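Tullness-Coques : démonstrations à la pince tenue en main
Partager · 17 commentaires

# Fiche du jeu de données

Mise à jour : 19 janvier 2021. Responsable : Hjørdis Sundqvist (Nistero). Relecture critique : Birger Moen.

## Contenu

1,851 démonstrations de manipulation de coques de téléphone sur table, enregistrées à la pince portée à la main, plus 414 par télécommande sur le bras Aasen. Les deux lots sont livrés séparément et je déconseille de les mélanger sans regarder les trajectoires.

## Ce que nous ne promettons pas

Le dossier initial parlait de « transfert direct » de la main au robot. Je n'y crois guère. Un opérateur corrige son geste du poignet sans y penser, et le bras n'a pas ce poignet. Sur la version de novembre, la politique entraînée par Daveo réussissait surtout les poses déjà vues. On m'a répondu qu'il fallait plus de données. C'est possible, mais je voudrais le voir mesuré.

Les étiquettes de réussite ont été posées par l'opérateur lui-même. À prendre avec prudence. Birger en a relu une partie et n'était pas d'accord sur tout.

## Prise en main

Les coques sont plates et mates, les doigts des pinces aussi sombres que certaines d'entre elles. La segmentation livrée confond parfois les deux. 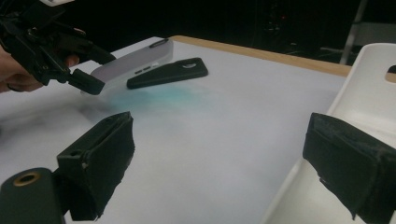
Faut-il un robot pour exploiter ces données ?

Pour l'entraînement, un poste de calcul suffit ; pour savoir si la politique vaut quelque chose, il faut un bras et du temps.

## Limites connues

- 8 opérateurs, tous droitiers
- pas de mesure d'effort
- calibration refaite une seule fois en cours de collecte

Signaler une erreur : ouvrir un ticket, avec le numéro de l'épisode.

8 partages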